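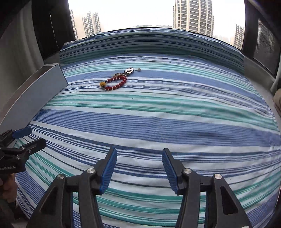 Fig. 6. View from the gripper camera, small objects on a striped sheet.

6. Comparing two finger pads on small objects

Use this section when you have to decide between the Mellik pads and the Stirex pads for your hand-held gripper. Please finish section 5 (camera focus and exposure) before you begin. The whole comparison takes one morning if the batteries are full.

6.1 What you need

Two hand-held grippers with the same firmware
One set of Mellik pads and one set of Stirex pads
A soft surface with a clear pattern. A bed with a striped sheet is suitable, see Fig. 6
Two small objects, for example a beaded bracelet and a keychain
The record sheet from the back of this guide

Note: Do not use a plain white sheet. The position tracking needs edges and lines to follow, and on plain cloth it is lost very quickly.

6.2 Preparing the surface

1. Spread the sheet over the mattress. Small wrinkles are allowed and you should leave them. A fold that is higher than the finger pad must be made flat.

2. Put the objects near the middle of the bed, where both hands can reach them without leaning.

3. Check the light. With a large window behind the bed, set the exposure to manual. In automatic mode the camera follows the sky and the sheet becomes too dark.

4. Hold the gripper still over the bed and look at the preview. Both pads must be visible, with the gap between them. The lines of the bed will look bent near the sides. This is normal for the wide lens and does not need correction.

6.3 Setting the fingers

5. Open the fingers completely and press the zero button until the lamp becomes green.

6. Close the fingers slowly until the pads touch. Read the encoder value in the Effiong viewer. On our unit it was 1742. Your value can be different, but write it down, as you will need it again in step 12.

7. Move each finger gently by hand at the pivots. If you feel play, tighten as described in section 3.

CAUTION: Keep your fingertips away from the linkages when the gripper is closing. The space between the links becomes very narrow.

6.4 Doing the trials

8. Start the recording and wait until the counter runs.

9. Come down to the object from above, close, lift by 80 mm, hold, and put it back. Do not drag it over the sheet.

10. Make 15 lifts for each object with the first pads. If a bead slips out but the bracelet stays in the grip, write "partial".

11. Change the pads and repeat with the same hand. Changing hands between the two sets makes the results useless — we lost a full Tuesday this way at Badstead.

12. Close the fingers again and compare with the value from step 6. If it has moved, repeat the zero setting and the last set of lifts.

Note: For the keychain, try to take the flat charm by its edges. Taking it by the rings is also permitted, but mark it in the last column.

6.5 If something is not right

Preview freezes: the buffer is full. Set it to 2000 frames and restart the viewer.
One finger closes later than the other: check the pad screw first, then the link.
Second gripper comes into the view at the side: no action needed, the tracking accepts it.

Questions about the record sheet go to Adaeze Akinola. For pad orders write to Wenjie Ye, and please give the pad width.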